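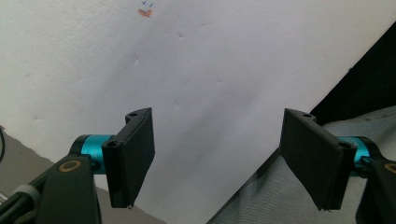 When the only after-school club in Pullitz raised its age limit in March, so that children under seven can no longer come, the council called it a small adjustment. For 15 families it was not small. I am one of these parents, and I want to explain why I think that the decision was wrong, and also why I do not blame the club for it.

The club in Pullitz has places for older children because older children need fewer adults. The rule in our district is clear, and it is a reasonable rule: the younger the group, the more staff must be in the room. I would not want to change it. But the money that the club receives is the same for each child, whatever the age is. So every six-year-old costs the club more than it gets, and every ten-year-old costs less. Anyone who must balance a budget will sooner or later look at the youngest children and see a problem.

In Laxdal they solved this some years ago. The payment there goes up when the child is younger, and the difference is paid from the general school budget. I have lived in Laxdal for 2 years and my older daughter went to the club there. It was not a perfect place. The yard was too small and the soup was always the same. But she had a place from her first day at school, and I could keep my working hours.

The council answers that parents from Pullitz may use the club in Grellness. On paper this is true. Grellness has free places. It has also no bus from our school after one o'clock, and the first-grade lessons finish at half past twelve. Who will bring the children? A parent who can leave work at noon to drive a child to Grellness does not need a club in Grellness.

I have also heard the opinion that small children are better at home in the afternoon. Maybe some are. My younger son is tired after school and he likes his own bed. Still, I do not think that the council should make this choice for every family, and it makes it in fact when it pays in this way. The families who have a grandmother nearby will manage. The others will ask for shorter contracts, and it will mostly be the mothers who ask.

A higher payment for children under seven would cost the district over 900 a year for each place. This is real money. The same council has just approved new parking in Jedness, and I did not hear that anybody there was sent to the next town to park.

The budget will be discussed again before the school year starts. I ask the members to look at the payment first and at the age limit after it. If the payment stays as it is, the club in Grellness will have the same problem soon — and then I do not know which town they will recommend to us.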